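**Small bathroom diary** · 21/07/2021

I promised a thread on the vanity, so let me write it in pieces. The subject is one sink, one cabinet and the things that live on top of them. If you came for mirrors, those will come in August.

---

The model is called Oneo and I bought it at Brindiren, in the store near the ring road. White top, gray cabinet, small metal knobs. My budget for the whole corner was 500 including the faucet, and I stayed under it with enough left for a good tube of silicone.

---

Why an integrated sink? In the old bathroom I had a bowl that was set into the counter, with a rim all the way. The rim collected toothpaste, hair and a gray line which I scrubbed every weekend with an old toothbrush. With the basin and the top in one piece, I wipe from the back to the front and I am finished.

---

The price of this comfort is that you cannot change only the sink. If it cracks, the entire top must go. I thought about it for a long evening and decided that I have never cracked a sink in my life.

---

About the size. I measured the wall three times and then the door, which I almost forgot. The cabinet doors need space in front of them, and the bathroom door needs space too, and they wanted the same space. I moved to a narrower model, a little over 70 centimeters. Please measure your doors open, not closed.

---

Now the top. My rule is that a thing may stay on the counter if I use it every morning. It sounds strict, but I was surprised how quickly the counter filled itself again after I made the rule.

---

The first week I had on it: hand cream, another hand cream, a comb, cotton pads in their plastic bag, a candle that I received as a present, and a cup with pens. I still cannot explain the pens.

---

So I put everything in a box on the floor and took things out only when I needed them. After two weeks, what remained in the box went into the cabinet or to the kitchen (the pens). The candle is now in the living room and seems happier there.

---

Jars helped me more than baskets. A basket invites you to throw things in. A jar has a lid, and you must decide to open it. Also the counter is narrow at the side of the basin, so I think upward and stack.

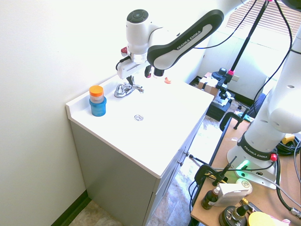 *Left side of the sink: the jar with the orange lid on top of the blue one.*

---

I like the color there. White top, white wall, gray doors, beige tiles. Without something orange and something blue, I think I would feel like I am brushing my teeth in a dental office.

---

For stacking, the wider jar should go at the bottom and the one you open often should go on top. I did the opposite first. Every morning I lifted one jar to open the other, and one morning I lifted it with soap on my hands. It survived. My toe was less lucky.

---

Someone asked if the lids need to match. For me, no. Different lids mean that I do not need labels, and I do not like labels in a bathroom. They become soft in the steam and start to peel from one corner, and then I peel the rest when I am bored.

---

The faucet. It is chrome, single lever, and I wanted it simple. Chrome shows every drop, I know. I keep a small dry cloth on a hook inside the cabinet door and pass it over the faucet at night. Ten seconds, and only on the nights when I remember.

---

If your water leaves white marks like mine, try a cloth with warm water and a little vinegar. Lay it around the foot of the faucet, wait for one cup of tea, then rinse very well. Do not leave it the whole night. And please first read what the maker of your faucet says about vinegar, some finishes do not like it.

---

The drain is metal and round. Once a month I clean under it, which is the least pleasant job in this thread. I use a thin plastic strip with small teeth. I will not describe what comes out. Put the paper on the floor before, and not after like I did.

---

Inside the cabinet I have two zones. Left is for daily things which did not win a place on the counter. Right is for reserves: soap, toothpaste, the extra toilet paper. The pipe stands between them and makes the border for me.

---

For the reserves I use a plastic drawer unit called Kubo. It was made for office paper, I believe, but it fits beside the pipe as if somebody had measured it. You pull the drawer and see everything from above. Before, I bought soap again and again because the old soap was hiding at the back.

---

Knobs or no knobs? The store offered me doors which open when you push them. I tried them with wet hands and left a palm print on the gray front immediately. Small metal knobs are old-fashioned, maybe, but the fingers go only to the knob and the door stays clean.

---

A word on silicone. Where the top meets the wall, do not save money. My first line was ugly, wide in one place and thin in another, so I cut it out with a blade and did it again with tape on both sides. Pull the tape away while the silicone is still soft. I waited too long the first time and it came off like chewing gum.

---

The dark baseboard was there already when I moved in. I wanted to paint it white, and I even bought the paint. Then I noticed how little dirt it shows near the floor, and the paint went back to the store.

---

Soap: I changed from liquid to a bar. The bar is Oma, the plain one without perfume, and it needs a dish with holes so the water can leave. Without holes it becomes a pudding. I put the dish away when I clean the top, and sometimes it stays away until evening and I wash my hands in the kitchen.

---

Things I would do differently: buy the cloth hook on the first day, choose a cabinet with a shelf that can be moved up, and ask for help with carrying. The top alone is heavy and it does not bend around the stairs.

---

Some of you asked for the inside of the cabinet. I must first put it in order, so give me a few days. If you have the same Oneo and found a shelf that fits around the pipe, please write me the measurements.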